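Chapter 16
Planning and Paying for Equipment

A robot arm is seldom the largest cost in a robot project. The mount, the gripper, the wiring, the software licence and the hours spent training staff can add up to more than the arm itself. This chapter sets out how to list those costs before any money is committed.

We follow one buyer through the whole chapter. Juraj Šindelář manages purchasing for Kitthorpe, a company that tests household appliances for retailers. In August he must put forward a plan for door testing, with a choice between two suppliers, Tendia and Jeltthorpe. Each refrigerator model has to go through 900 door openings. Simulation comes first in his plan, as reach and grip can be checked on a computer before a deposit is paid.

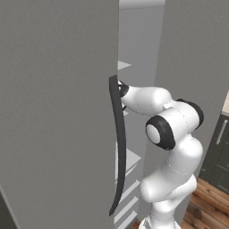

Should the cost of simulation go in the equipment budget or the labour budget?

Put the licence under equipment and the hours spent building the model under labour. If the two are mixed, next year's renewal will be hard to estimate.

Before you read on, look at the quote in Table 16.2. Tendia charges $427 a month for service, and the first visit is not included. Jeltthorpe has no monthly fee but bills for each call. Which is cheaper depends on how often the arm needs attention, so we begin with service records.

Key terms: capital cost, operating cost, service contract, salvage value, payback period

16.1 Writing the list of needs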